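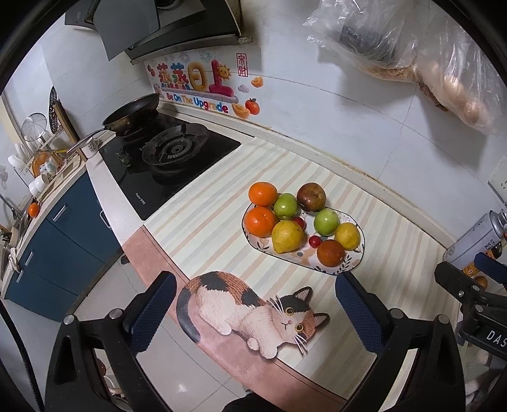 What should a first budget for hand-held grippers cover? It should cover the grippers themselves, a spare set of finger pads, the mounts and cables, the storage for what gets recorded, and — the largest share in most plans — the paid hours of the people who will hold them.

Budgeting for hand-held gripper equipment

Budgeting for hand-held gripper equipment is the planning work a group does before it buys tools that a person carries and squeezes by hand, so that everyday handling can be recorded and later used to teach a robot. It sits somewhere between ordinary tool buying and the planning of a small film shoot, and people who come to it from either side tend to be surprised by the other half. A workshop manager will think of screws and spare parts and forget the disks, while someone used to cameras will do just the opposite.

Scope of a plan

Most plans begin with the tasks and work back to the equipment, and this is a sensible habit even when it feels slow. Kitchen work is a common first choice. Fruit, plates and bowls are cheap, easy to replace and pleasantly different from one another, and a cherry tomato asks something of a gripper that an apple doesn't. A plan of this kind will usually name the rooms to be used, the objects to be bought, the number of operators, and whether each operator works with one gripper or a pair. That last choice matters a good deal to the total, for a pair means two mounts, two sets of pads and twice as much to keep charged or plugged in.

Purchase, rental and sharing

Small groups often rent first. The planning guide put out by Usadura, which has been passed along and photocopied well past its original readers, suggests a trial of 100 working hours before any purchase order is signed, and it keeps a separate line for things that wear out. Pads are the usual item on that line. They take the rubbing and pinching of every single grasp, and a gripper with tired pads will let go of smooth fruit at just the wrong time. Screws at the finger joints belong there too, along with a good screwdriver that stays with the kit and doesn't wander off to somebody's desk drawer!

Sharing between groups is another road, and a friendly one when the calendars line up. The arrangement between Skenari and Jõgi began in October with 2 pairs of grippers and a shared shelf of household objects, and each side paid for its own operators. Their cost sheet, dated 22 Jul 2023, put operator time at 76 percent of everything spent, with the equipment a fairly modest slice of what was left.

Everyday objects as a budget line

Groceries and housewares look too small to bother with, and many plans leave them out altogether. They add up in a quiet way. Lemons, mandarins and tomatoes have to be bought fresh again and again, a mango costs more than an apple, and a cheerful printed mat or a patterned platter gives the recordings some of the clutter that real homes have. Planners who want a robot to cope with ordinary kitchens generally set aside money for changing these things often, and for borrowing a different kitchen now and then. 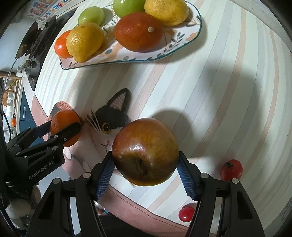
Dalia Avotiņš has objected that the grocery line is nearly always guessed at, and that a group would do better to shop for one full week of work and multiply from the receipts. Her view has been taken up in later planning sheets, though some groups still prefer a flat sum, which is easier to approve and easier to explain.

Storage and upkeep

Recordings pile up quickly. A plan for more than 300 sessions will need room for the originals and a second copy kept elsewhere, and it's kinder to everyone to price both at the start. Upkeep is often handled as a yearly amount for pads, cables and cleaning cloths — fruit juice is sticky stuff, and it finds its way into joints.

Stostik, a planning template in spreadsheet form, was drawn up by Algirdas Dambrauskienė to hold all of these lines on one page. It leaves a blank column for what was really spent, to be filled in month by month next to the estimate.

See also

Equipment rental
Operator scheduling
Spare parts planning
Teaching robots by demonstration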